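# Open day at the Adams wool mill, Astness

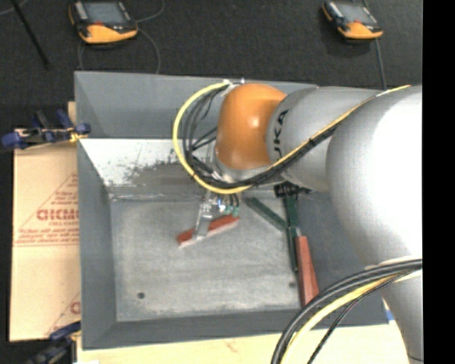 *Marit Oskola*

On Saturday, August 17, 2024, the wool mill in Astness was open for visitors, and I went there by bus with my notebook and a bag of sandwiches. I have knitted with Adams yarn for many years, but I had never seen the place where it is made. The bus is number 377 and it stops at the bridge. From the bridge you walk along the river, and you can smell the mill before you see it. It is a smell of sheep and soap, and I liked it.

The entrance was free. At the gate we received a small paper ticket with a time on it, and mine was for the second tour. While I waited I sat on the wall by the river and ate. There is a café in the old weighing house, but the line was long and they had only one coffee machine.

Our tour began in the sorting room. Fleeces come from the farms in large sacks, and they are opened on a table with a top made of slats, so that dirt and short bits of wool fall through. The woman who sorted them showed us how to pull a small lock of wool next to the ear. If it makes a clean sound, the fiber is strong. If it crackles, the sheep has been sick or hungry, and the wool will break at the same place in every lock. I tried it with two locks and could hear the difference, although it was not quiet in there.

After that we went down to the washing. The wool is moved very slowly through four long baths, each one cleaner than the one before. The guide repeated several times that wool does not become felt from hot water alone. It becomes felt when you move it too much, or when the temperature changes suddenly. I have ruined one good sweater in this way and I wrote this sentence down with a line under it. The grease from the first bath is collected and sold for hand cream. They had small tins of it in the shop.

The carding room was the best part for me. The big drums are covered with thin wire teeth and they turn against each other, and the wool comes off the last drum as a web so light that it moves when somebody walks past. One drum has a brass plate with the name Masach on it. The guide told us that this was a maker of carding machines which closed long ago, so spare parts have to be made in the mill's own workshop. We were asked to stay behind the yellow line and to tie up long hair.

In the spinning room we could not hear the guide at all. She had written her text on large cards and held them up one after another. I thought this was a very good idea, and other factories should do the same. From the cards I learned that a full spool holds 1,000 meters of the thin yarn, and that the thick yarn is spun only in winter, when the air in the room is easier to keep moist. I would have liked to ask why, but it was not possible to ask anything there.

The dyeing house was closed on this day, which was a pity. We could look in through the window of the door and see the kettles and a shelf with colored samples on strings. The blue they are known for, a little gray in it, is mixed from three dyes. It is not exactly the same every time, and for this reason one should always buy all the skeins for a sweater together. I knew this already, but two people in my group did not and they were rather unhappy to hear it.

The tour ended in the shop, naturally. Skeins with small faults were sold by weight from a wooden cupboard, and I found enough of dark green for a vest. I looked for the faults at home and found one knot.

Some practical notes for those who want to go next time:

- The next open day is planned for August next year.
- The stairs to the washing room are steep, and there is no elevator.
- Take something for your ears. They give out foam plugs, but these were finished when my group came.
- The last bus back leaves early. I had to run with my wool, and I sat down in it very warm.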